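The Brown Towel Question
How a household cloth gets folded, and why it is worth doing properly

By Vega Vallejo

I own too many towels. Most of them came with the flat in Hustby or were given to me, and for years they lived in a heap at the bottom of the airing cupboard. When I moved in December I had to carry them all down two flights of stairs, and I decided that whatever went back into a cupboard would go in folded.

The ones I use most are small brown ones, the sort you keep for drying glasses, wiping down the hob or wrapping round a wet dog. They get washed more than anything else in the house, and they show it if you treat them badly. Fabric softener leaves a film on the fibres and they stop soaking things up. A hot tumble dry makes them stiff. I wash mine at a low temperature with other towels only, because a soft nap picks up every bit of fluff from a jumper, and I shake each one hard before it goes anywhere near a shelf.

Look at the hem before you fold. If the stitching has pulled tight in the wash the edge will ripple, and a rippled edge never lies true against another one. A few tugs along its length usually sort it out.
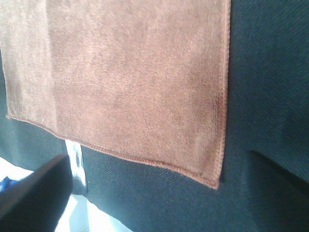

A narrow stitched hem on a brown towel. The bottom edge has a slight ripple.

The surface matters more than I expected. A polished table is the worst thing to fold on, as the cloth slides away whenever you press on it. A bed is too soft. What works is a table with a piece of heavy fabric laid over it, dark if your towels are light or brown, so that you can see the edges clearly. I bought a remnant of twill from Yousafzai, the curtain shop behind the station, and it has done the job ever since. It doesn't need to be stretched or pinned. A few soft creases in it do no harm.

Clear a good space as well. I used to fold in whatever corner was left between the post and the fruit bowl, and the results looked like it. Now everything else comes off first, and the towel gets the table to itself until it is done.

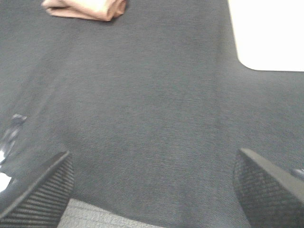 Lengthwise first

Most of us fold a towel the way we were shown as children, short end to short end and then again. There is nothing wrong with that for a deep shelf. For a drawer or a narrow rack, go lengthwise first. Lay the towel flat, take the long edge and bring it over to meet the other, so that you end up with a long strip. Smooth it from the middle outwards with the side of your hand.

The layers will probably not line up at the first go. If the top one sits a little off, hold one end down and draw the other along until it comes level — lifting the whole thing and starting again only puts new wrinkles in.
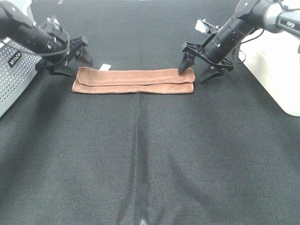
Labels are a nuisance at this stage. I turn them to the inside or, on an old towel, unpick them with small scissors. From the strip you can fold in thirds for a drawer, or roll it up for a basket. A roll takes up less room on a shallow shelf, though it does tend to come undone when someone pulls out the one beneath it.

Starting flat

If a strip comes out crooked, the fault is nearly always in how the towel was laid down at the start. One side slants in a bit, or a corner flares out, and the fold carries that on all the way up. It takes a moment to square the corners and run a palm over the lower half.
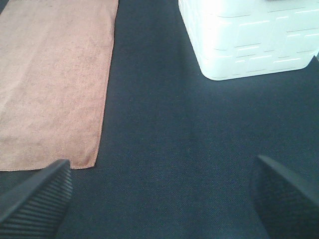
I also brush the nap in one direction while I am there. It makes no difference to how well a towel dries a plate, but the stack looks better for it and I like opening the cupboard now. The cupboard itself is a plain Plunard unit, bought second-hand, with shelves that are slightly too close together for bath sheets. Those still go on top of the wardrobe, unfolded, and will stay there until I find somewhere else to put them.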